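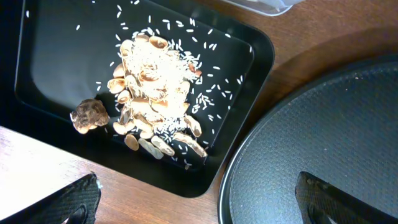
Why does a Lightning payment show as pending when the shop says it never arrived?
A payment passes through several nodes, and if one of them goes offline partway, the coins stay locked until that hop either answers or times out. The shop has nothing to show because the payment hasn't reached it.

Ticket subject: 2,000 sats pending since breakfast
Product: Luvuletti wallet, paired to home node
Status: Resolved

Customer, 7:40 am
I tried to pay for a documentary rental, 2,000 sats, from Luvuletti to a merchant on Futora. The wallet says "Sending". It has been saying "Sending" with real conviction for half an hour. I've restarted the app and the phone. The node runs Grarkodine on an old desktop under the stairs, and it looks healthy, though it always looks healthy. Can I cancel?

Support, 8:15 am
Thanks for the report. A payment that is already in flight can't be cancelled from the wallet. Please don't uninstall the app, and please don't pay a second invoice until we know where the first one got to. Could you open the node's channel page and tell us whether any payment is marked as held, along with the peer and the number of blocks remaining?

Customer, 8:32 am
One held payment, on the channel to a peer called Le Goff. Blocks remaining: 117. I assume that's a lot. The peer's status is "reconnecting", and the little wheel has been going round with no sign of fatigue.

Support, 8:50 am
At the usual pace of ten minutes a block, 117 blocks is a bit under 20 hours. That is the outer limit. If the peer comes back sooner, the payment will either complete or fail and return to your balance. Keep the node switched on and synced the whole time. Please send the log from Settings > Diagnostics > Export. It doesn't contain your seed words, and we will never ask you for those.

Customer, 9:05 am
Log attached. I've also put a note on the power point so the desktop isn't unplugged in favour of the vacuum cleaner, which has form. 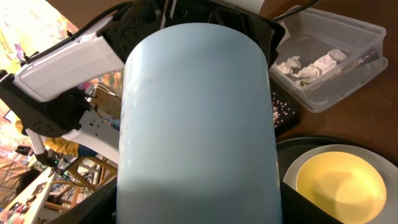
Should I force close the channel to get my sats back faster?
Leave the channel open while the peer is only reconnecting. A force close puts a transaction on the chain, costs a mining fee and adds its own waiting period before you can spend the balance.

Customer, 9:48 am
I did look at the force close button. It quoted me a fee of 3,000 sats to rescue 2,000. I've seen airport coffee priced on the same principle.

Support, 10:20 am
Understood, please leave it alone. The log shows your node still advertising an old Tor address after the last Grarkodine update. Le Goff is online but keeps dialling the old address, and your own outbound attempts are timing out. To fix it:

1. Open Network > Addresses and remove the entry marked "stale".
2. Restart the Lightning service only, leaving the desktop itself running.
3. Open Peers, choose Le Goff and press Reconnect.

Customer, 10:41 am
Steps 1 and 2 done. Step 3 gave me "peer unreachable" twice and then connected on the third press, without apology. The held payment went to "Failed" and my balance is whole again. Paid a fresh invoice and it went through before I could put the phone down.

Support, 10:55 am
Good to hear. We've raised the stale address with the Grarkodine maintainers and will note it on our known issues page. Closing this one as resolved; replying will reopen it.

Customer, 11:10 am
Reopening briefly, sorry. The history screen now lists the failed payment and the good one under the same label, both with a green tick. Cosmetic, but my bookkeeping colours things by tick.

Support, 11:30 am
Known display bug in Luvuletti, fixed in the October build. Until then, tap the entry and read the Result line, which is correct.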